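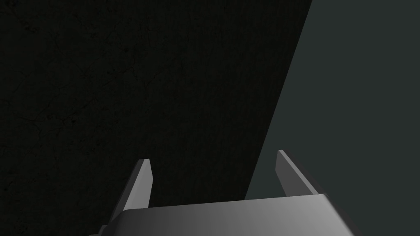 Moin zusammen, ich brauche mal eure Meinung zu einem Ergebnis, das mir seit Wochen quer liegt. Wir trainieren per Imitation Learning eine Policy, die Schubladen aufzieht, alles in der Simulation, und ich vergleiche zwei Varianten: einmal mit festen Oberflächen und einmal mit Textur-Randomisierung (16 verschiedene Texturen, bei jeder Episode neu gewürfelt). Die randomisierte Variante müsste auf unbekannten Texturen eigentlich locker gewinnen, steht ja in jedem Paper. Bei mir liegt sie mit der Handkamera allein 10 Prozentpunkte HINTER der festen. Mein Verdacht geht Richtung Kanten: Die dunkle Fläche mit den feinen Rissen hört an einer schnurgeraden Linie auf, dann kommt das glatte Graugrün, und diese Linie läuft genau durch die Lücke zwischen den offenen Fingern. Wenn ich mir die Saliency Maps anschaue, klebt das Netz an solchen Linien. Kann es sein, dass es sie für eine Griffkante hält und deshalb zu früh zumacht?

Demos sind per Teleop in der Sim aufgenommen, Architektur ist ein kleines ResNet plus MLP, nichts Wildes. Ausgewertet wird auf Texturen, die in keinem der Trainingssätze vorkommen. Wer hat sowas schon mal gehabt?

Grüße
lukenheber
Geschrieben am 10.11.2021 | Unterforum: Simulation und Lernen

tosh_fan:

Hui, spannend! Erste Frage, bevor hier alle über Kanten diskutieren: Wie viele Seeds? Ich hab mit unserem Tosh-Aufbau mal einen ganzen August lang einem Effekt hinterhergejagt, der dann beim nächsten Seed einfach weg war. Seitdem glaub ich sowas erst, wenn ich die Streuung gesehen habe.

Und wie sieht es mit der Übersichtskamera aus? Die hast du doch bestimmt auch laufen lassen.

lukenheber:

Zwei Seeds pro Variante. Ja, ich weiß, ich weiß. Der Cluster ist voll und ich teile mir die Karten mit Gyu-bin Noh, der gerade seine Abgabe hat. Das Vorzeichen ist aber in beiden gleich.

Übersichtskamera hab ich natürlich auch, und da dreht sich die Sache um: Mit der gewinnt die randomisierte Variante ganz klar, so wie es im Lehrbuch steht. Genau das macht mich ja so kirre. Gleiche Demos, gleiche Texturen, nur eine andere Blickrichtung.
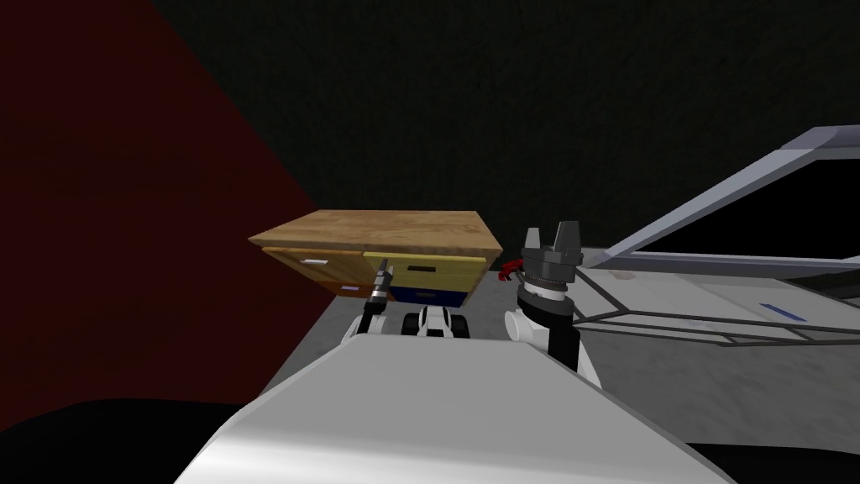

Von oben ist die Aufgabe für das Netz halt dankbar. Orange Schublade, gelbe Schublade, darunter die blaue, die Farben der Fronten randomisiere ich nämlich nicht mit. Es kann sich also an Orange und Gelb festhalten und der Boden darf aussehen, wie er will. Aus der Handkamera fehlt dieser Anker im Anflug oft komplett, und dann bleibt nur, was hinter den Fingern halt gerade liegt. So jedenfalls meine Theorie.

r_maglaya:

Das mit den Farben würde ich gar nicht so nebenbei erwähnen, das ist für mich der ganze Befund! Du randomisierst alles außer dem einen Merkmal, das die Aufgabe verrät. Dann ist „Übersichtskamera plus Randomisierung gewinnt“ bloß „Netz lernt Farbfleck“. Würfel die Fronten mit durch und der Vorsprung schmilzt, da wette ich einen Kuchen drauf.

Zur Handkamera: Die Kantentheorie find ich hübsch, aber Saliency Maps sind ein ganz dünnes Eis. Die zeigen bei Faltungsnetzen gern Kanten an, auch wenn das Netz untrainiert ist. Mach den Test mal mit zufälligen Gewichten. Wenn die Map dann genauso aussieht, hast du nur einen teuren Kantenfilter gebaut.

Rogelio

lukenheber:

Autsch. Den Test mit zufälligen Gewichten hab ich tatsächlich nie gemacht. Kommt heute Nacht auf die Liste.

Bei den Fronten muss ich aber widersprechen, Rogelio. Die Policy soll ja wissen, WELCHE Schublade sie aufmachen soll, und das sage ich ihr über die Farbe („zieh die gelbe auf“). Wenn ich die Fronten beliebig umfärbe, ist der Befehl sinnlos. Die Farbe gehört bei mir zur Aufgabe, die ist kein Leck.

r_maglaya:

Dann lass den Farbton und würfel Helligkeit und Sättigung. Gelb bleibt gelb, auch wenn es mal dreckig und mal blass ist. Und den Korpus kannst du sowieso freigeben, die Holzplatte oben muss doch nicht immer honigfarben sein.

PalomaO:

Ich misch mich mal ein, weil ich das Gegenteil von euch beiden glaube :)

Wir hatten das bei Vonetti mit einer Handkamera und einer ziemlich ähnlichen Aufgabe (Klappen statt Schubladen), und bei uns lag es weder an Kanten noch an Farben. Es lag am Maßstab der Textur! In der Übersicht ist so ein gesprenkelter Boden einfach eine hellgraue Fläche, da mittelt sich alles weg. Aus der Handperspektive sind dieselben Flecken plötzlich riesig, jeder Riss geht über das halbe Bild. Du hast also auf dem Papier bei beiden Kameras die gleiche Randomisierung und in Pixeln eine völlig andere Stärke. Für ein kleines Netz kann das schlicht zu viel sein, es kriegt dann die Demos selber nicht mehr sauber gefittet.

Lässt sich leicht prüfen: Schau dir mal den Trainingsfehler an, nicht bloß die Erfolgsquote. Wenn der bei der randomisierten Handkamera deutlich höher stehen bleibt, hast du Underfitting und brauchst keine Kantentheorie.

Liebe Grüße, Paloma Ostrowski

tosh_fan:

Oh, das mit dem Maßstab ist gut. Riecht für mich auch eher danach. Wobei bei den dunklen Texturen der Kontrast ja echt mickrig ist, die Risse muss man auf dem ersten Bild fast suchen. Überfordert sowas ein ResNet? Hmm.

PalomaO:

Die eine vielleicht nicht, aber im Satz sind ja noch andere. Und ein Netz normalisiert sich den Kontrast ohnehin hoch, wenn du Batchnorm drin hast. Für das menschliche Auge schwach heißt da nicht viel.

lukenheber:

Paloma, du hast mir den Abend gerettet oder versaut, ich weiß es noch nicht. Trainingsfehler grad nachgeschaut: Bei der Übersichtskamera liegen feste und randomisierte Variante praktisch aufeinander. Bei der Handkamera bleibt die randomisierte sichtbar drüber, in allen Läufen. Also ja, da fittet was nicht.

Was mir dabei aber nicht reingeht: Die Fehler passieren nicht gleichmäßig verteilt. Ich hab mir die gescheiterten Versuche alle angesehen, und das verfrühte Schließen kommt vor allem dann, wenn zwei Flächen im Blickfeld aneinanderstoßen. Auf einfarbigem Hintergrund fast nie. Wenn es nur Underfitting wäre, müsste es doch überall gleich mies sein?

r_maglaya:

Nö, wieso denn? Ein unterfittetes Netz macht seine Fehler da, wo die Eingabe der Griffsituation am ähnlichsten sieht. Ihr könnt beide recht haben. Trotzdem bitte erst die zufälligen Gewichte, sonst glaub ich bei den Kanten gar nichts.

M. Oda:

Hallo, ich lese sonst nur mit. Wir haben am Skedberg eine Methode, die hier passen könnte: Hintergrund tauschen bei festgehaltener Bewegung. Ihr nehmt eine Demo, friert die Gelenkwinkel ein, rendert denselben Zeitpunkt mit allen Texturen neu und seht euch nur an, wie stark die ausgegebene Greiferöffnung schwankt. Man braucht dafür keine Rollouts, und es geht schnell. Danach dasselbe, aber ihr verschiebt nur die Grenze zwischen den Flächen und lasst die Texturen gleich. Kippt der Greiferbefehl, sobald die Grenze zwischen die Finger wandert, ist es die Kante. Schwankt er dagegen vor allem beim Texturwechsel, hat Paloma recht.

Das Skript ist für Werkden geschrieben, Tekle Tesfamariam hat es bei uns gebaut. Ich frage ihn, ob ich es hochladen darf.

Miyuki

lukenheber:

Miyuki, das ist ja großartig!! Genau so ein Test fehlt mir. Ich rendere zwar nicht mit Werkden, aber die Gelenkwinkel logge ich eh mit, das kriege ich umgebaut.

Eine Frage dazu noch: Lasst ihr die Beleuchtung beim Tauschen auch fest? Bei mir hängen die am gleichen Zufallsgenerator, die Finger sind dann mal hellgrau und mal fast anthrazit. Würde ich sonst gern vorher trennen.

M. Oda:

Ja, unbedingt festhalten. Erst die Texturen, dann in einem eigenen Durchgang das Licht. Wir hatten das am Anfang gemischt und konnten hinterher nichts davon verwenden.

tosh_fan:

Und dann bitte mehr Seeds, wenn Gyu-bin abgegeben hat ;)

lukenheber:

Jaja, kommt. Reihenfolge ist jetzt: zufällige Gewichte, dann Miyukis Texturtausch, dann Helligkeit und Sättigung der Fronten für Rogelio. Um was für einen Kuchen wetten wir eigentlich?

r_maglaya:

Pflaume. Mit Streuseln.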